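I have been sorting small parts for a week and I now have opinions about bins.

Opinion one: they should all be the same color. People will tell you to color code. People who color code spend July explaining what orange meant.

Opinion two: a bin is a promise. Label it "misc" and you have promised yourself another week of this.

The old system, for the record, was a drawer. One drawer. Jhosep Chambi called it the archive. It weighed as much as a dog and you opened it with your knee.

Serpil Taşdemir, who has never lost a screw in her life, told me to clear the table first and put the parts on a tray with a liner. Small things roll. White shows you where they went. I had been using a brown towel — a whole week, a brown towel.

So: tray in the middle, yellow bins on both sides, and you don't pick up the next thing until the last thing has a home.
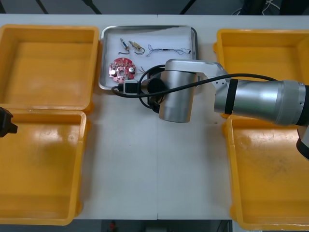
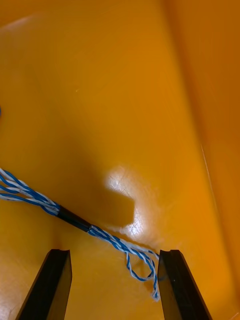 Blue and white twisted pairs, then a solenoid with what looks like a 9 on it: 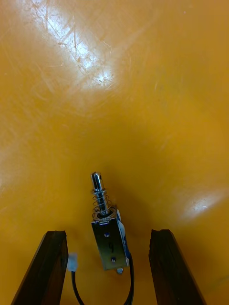
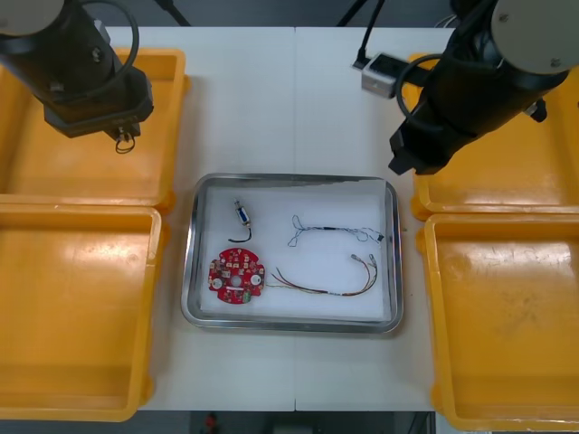
Cables are where every system goes to die. Are they sorted by length? By connector? By how much you resent them? I've gone with "has wires at both ends" and "we'll see."

Anything with a spring gets its own bin. I learned this from a spring.

Serpil wants a spreadsheet. Her spreadsheet for the Stillton shelves has 170 rows and a column called "condition," in which she has typed "fine" all the way down. I respect it. I will not be doing it.

Jhosep asked what happens to parts we can't identify. They go in an envelope, the envelope gets a question mark, and in two years somebody at Tredaldale opens it and adds a second question mark.

Someone asked if handwritten numbers on parts mean anything. They meant something to the person holding the pen. I once found a connector marked 8 and spent an evening looking for the other seven.

Anyway, the drawer is still half full. If you want a drawer, I'll have one by Friday.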